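Fulta Marching Baritone, Model 3

University Bands Equipment Library
Category: Marching Brass
Availability: Loan to enrolled band members; purchase through Semdale Band Supply

Overview

The Fulta Marching Baritone is the standard low brass instrument of the Purden University Marching Band. The Equipment Library holds 53 of these instruments, which are assigned to students by the section staff before the first rehearsal of the season. A student does not need to own a baritone to audition for the band, and there is no rental charge for a library instrument during the academic year.

The baritone is pitched in B-flat and is built with a forward-facing bell. Its balance point sits close to the valve section, so that the instrument may be held at playing level through a full show without undue strain on the left wrist. Students who have played a concert euphonium will find the fingerings the same, though the response in the upper register is somewhat quicker.

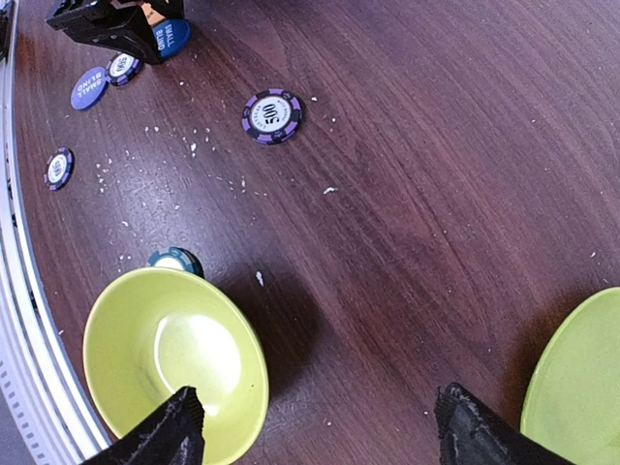
Each instrument is issued with the following:

Molded hard case with two latches and a shoulder strap
Large-shank mouthpiece
Valve oil and slide grease
Flexible cleaning snake and valve brush
Lyre and screw
Identification tag bearing the library number

Specifications

Key: B-flat
Valves: 3, top action, nickel plated
Receiver: Large shank
Finish: Silver plate or clear lacquer
Main tuning slide: Single, with water key
Third valve slide: Adjustable, with ring and water key
Case: Included
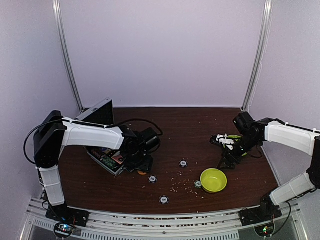 Tabletop workspace with a robot arm on each side.

Loan Terms

Instruments are issued in September and are to be returned at the close of the spring term. Students who will perform with the summer ensemble may apply to keep an instrument through the break. The application must be signed by the section staff and by Hamish Niven, Manager of Band Equipment.

A deposit is not required. The student is responsible, however, for loss and for damage beyond normal wear. The charge for a lost instrument is the current replacement price. The charge for repairable damage is the cost of the repair, to a limit of $300 in any one year. Dents received in the course of a performance are repaired at the expense of the band.

Library instruments may not be lent to another person or taken to an outside repair shop without written approval.

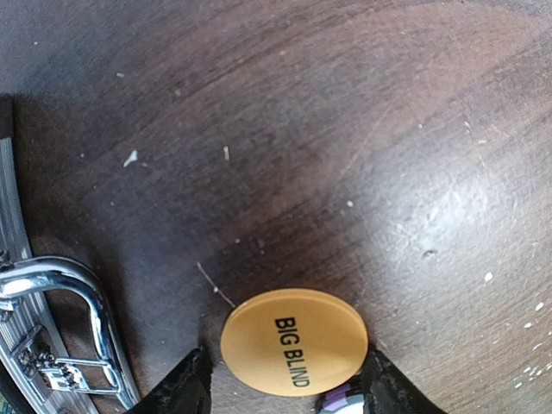
Purchase

Students and alumni who wish to own a Fulta baritone may order one through Semdale Band Supply at the university price. Orders are placed in groups, and delivery can be expected in roughly 2 months. Silver plate is the finish used by the band, and students intending to march with their own instrument should select it. The Xie mouthpiece line fits the receiver and may be substituted for the one supplied.

Care and Storage

The valves should be oiled before every rehearsal and wiped down once a week. 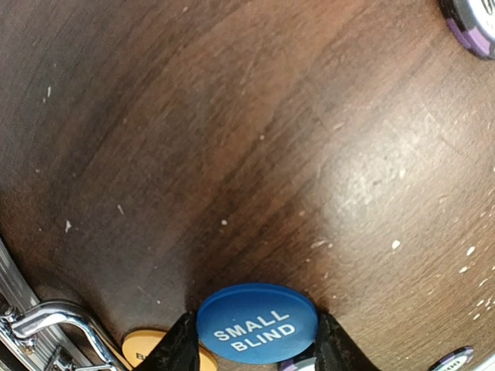

Valves are fitted to a very close tolerance and are easily harmed by grit. When they are taken out for cleaning, they should be laid in order on a clean, lint-free cloth. A bare tabletop is not suitable, least of all one with white specks and faint scratches across the wood, as on the dark brown surface shown here. Wipe the table first, then spread the cloth so that it extends well past the last valve. Valves are numbered and must go back into their matching casings.

The case should be kept closed when the instrument is in use, and left open overnight after a rehearsal in the rain. Nothing other than the issued accessories may be stored in it. Stuck slides and mouthpieces are to be brought to the equipment room, where they will be freed with the proper tool.

Repair requests are accepted at the equipment room window before and after rehearsal. Please have the library number from the identification tag ready.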